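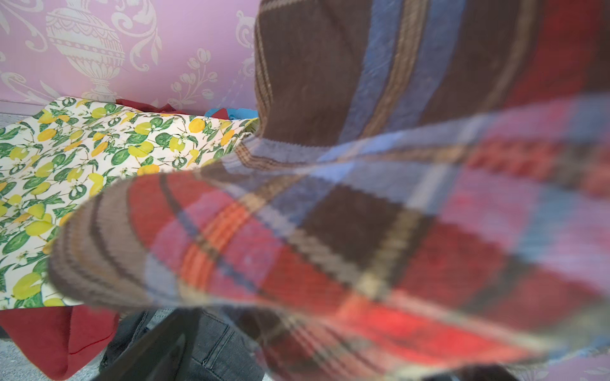
4 min read

3.2 Handling rules for mixed-textile piles

We follow the Kuusisto practice notes with local changes, set out here so other labs can copy or argue. The notes were written for rigid parts -- cloth gets one paragraph. Saimi Kallio redrafted that paragraph in March and most of what follows is hers.

Rule one, garments go in as a pile, never laid out. Colours and weights mixed, at least one print. Operator hands clear of the enclosure before the arms are enabled, no exceptions for a quick tidy. Speed cap 300 mm/s during approach, 40 mm/s once a finger is within reach of fabric.

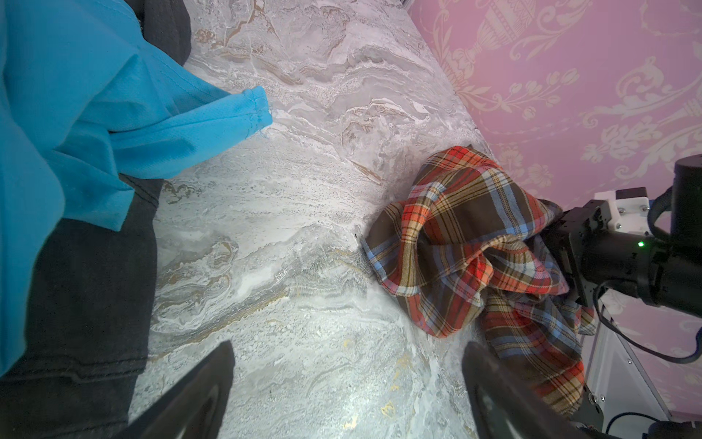 Rule two covers cables. Wrist cables need slack for full rotation but must not trail where a sleeve can catch them. Check at the start of every session, and again after any stall. The Gumus checklist has this as optional, we beleive it should be mandatory.

Search this journal Go

Rule three, both arms share one stop circuit. Seperate stops were allowed under the earlier Nullier draft and we don't recommend it. One arm halted with the other still pulling is hard on the cloth and on the grippers.
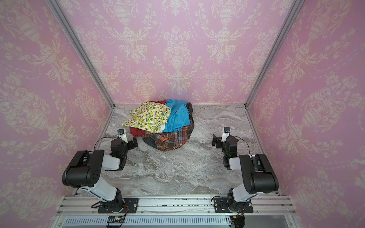
3.3 Logging and review

Every episode kept, failures included. Dropped grasps labelled the same day, by whoever ran the session. Sessions stop at 600 episodes or at the first unexplained fault. Four reviewers at the Brilludby site check labels against the wrist views -- disagreements go back to the operator, not settled by vote.
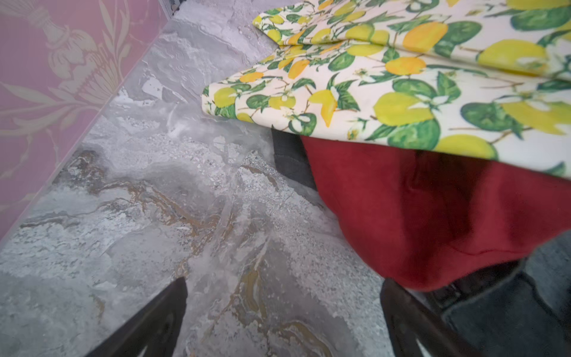 Figure 4. Wrist view, open gripper beside layered lemon-print and red cloth.

Fingertip wear is logged on the same sheet. Pads replaced in pairs, both arms, even if only one looks worn.

Last updated: March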